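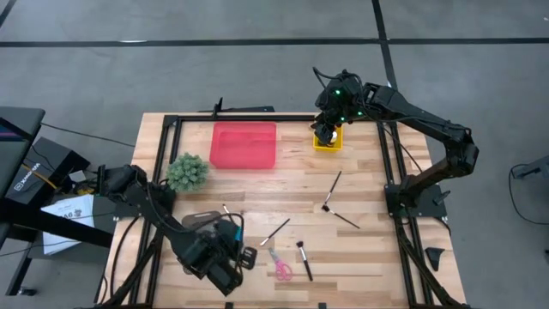
Home | Contents | Kits | Makers | Glossary

Lirnach (tabletop kit)

Lirnach is a two-armed tabletop robot kit made by the Semwal workshop in Jumham. It is sold to colleges, small labs and keen hobbyists who want to teach a pair of arms to handle everyday objects, and it has won a loyal following for how quickly a newcomer can get something moving. The current version is the fourth, usually called Lirnach 4.

Design

The kit consists of two jointed arms, a set of black metal rails and the brackets that hold everything square. Buyers supply their own table. The rails are the cleverest part of the whole package: an arm base can be slid along, clamped and slid back again with one hex key, so a layout that suits tidying pencils in the morning can suit folding cloths by the afternoon.

Each arm ends in a two-finger gripper, and a small camera rides at the wrist, looking out past the fingers. The view swings about wildly when the arm is lifted or turned over, and the software lets users mark such stretches and leave them out of training.

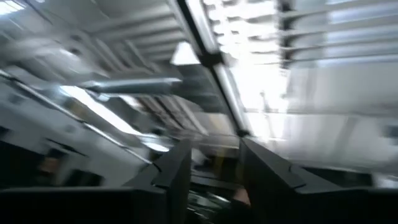

Category: Use and training

Tasks are taught by example. A person guides the arms through a job, the kit records the movements along with the camera views, and the recordings are used to train a model. The handbook suggests 80 recordings for a first task and 500 for one with small or awkward objects. Sorting tasks are a favourite with owners - brushes, scissors and little tubs turn up again and again in shared recordings, and thin handles lying across each other make a splendid test of a gripper.

Severyn Romaniuk, who designed the gripper, chose slotted fingers so that users could bolt on tips of their own. A lively exchange of home-made tips has grown up as a result, and several of them are very good indeed.

Reception

Sabine Oltmanns, reviewing the kit for the newsletter Firkent, praised the smooth wrist movement and called the rails "a joy to set up". She was less happy with the cables, which loop high over the wrists and need a careful eye when both arms work close together. Arne Reuter found the handbook thin on calibration. A longer chapter by Libor Šimek was added in March, with excellent drawings.

The fourth version has sold 900 sets.

Related articles
Firkent (newsletter)
Gripper tips, home-made
Jumham workshops
Rail mounting
Semwal
Wrist cameras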